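The Second Arm

Sota Onishi had been given until the end of the week to spend the money, and he had never in his life found it so hard to part with money that wasn't his.

It had looked simple enough in September. The workshop in Sketevport mended music boxes and small clocks, and it already had one robot arm, a patient white thing that sorted and placed parts at the long bench by the window. Mrs Furukawa, who owned the workshop and most of the stairs leading up to it, had said over her tea that if one arm was useful then two would be company for each other, and would he kindly look into it.

So he had looked into it. He had a folder now. The folder had a quotation from Jarkano, who made a very good arm and wanted 1,385 a month for it over three years, service included, and another from Ornamen, who would sell him an older model outright and throw in a crate of spare fingers. He had added a page of his own, in pencil, for the things that neither firm liked to mention - the stronger bench, the new wiring, the 48 hours of training, and the afternoon somebody would surely lose to finding the right plug.

On the evening of 3rd December he stayed behind after the others had gone down, put the kettle on, and set the arm going on its usual work, so that he might have something to look at besides the folder.
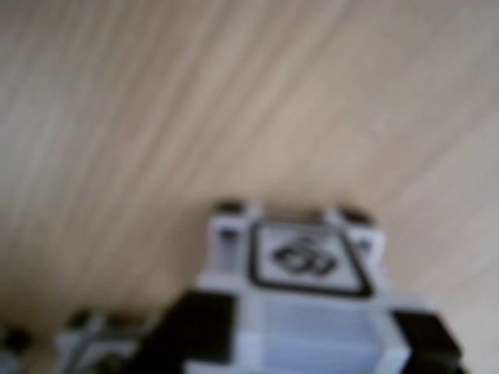
He had always liked the way it waited. There was a little pause before each move, the sort his grandfather used to leave before playing a tile, and Sota found that he was leaving little pauses of his own, pencil in the air, between one column and the next. Jarkano came out dearer whichever way he added it up. Ornamen came out cheaper until the second year, when the guarantee ended, and after that the sum depended entirely on luck, for which he had never managed to find a column.

"You're still here," said Mrs Furukawa from the doorway. She had her coat on and her keys in her hand, and she came and sat down on the other stool as though she'd been asked to.

He told her all of it, the rent and the wiring and the spare fingers, and she listened very kindly and watched the arm the whole time.

"How many boxes have we got waiting?" she said, when he had run out.

"Thirty-five."

"And how many could this one manage by spring, if it had a better bench and somebody who'd been properly taught to look after it?"

Sota turned to his pencilled page. He had priced the bench at 328, and the training was there underneath it, and he had been carrying them about for weeks as extras. He drew a line beneath the two of them and added them up on their own, and then, being a careful man, he added them up again.

"All of them, I should think," he said. "With a bit of time over."

"Well then," said Mrs Furukawa, and got up to see about the kettle, which had been boiling for a good while. "Ask me about company for it next year. Do you take sugar? I can never remember."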